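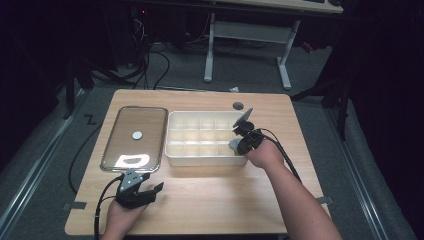
The sorting table at Vallside. Glass tray on the left, compartment tray next to it - three rows of five, all still empty.

Small Parts, Small Trays
September 2022

Welcome to our little gallery page. Noura Majali and I sort small parts at the Vallside workshop, and friends often ask us how the table looks.

We like the glass tray for small discs, like the white one in the picture. The wood shows through the bottom, so a light piece is easy to find. A dark gray disc lies on the table itself, near the far edge.

More pictures will come in October, when the new shelf is ready.

Text: Danjuma Sani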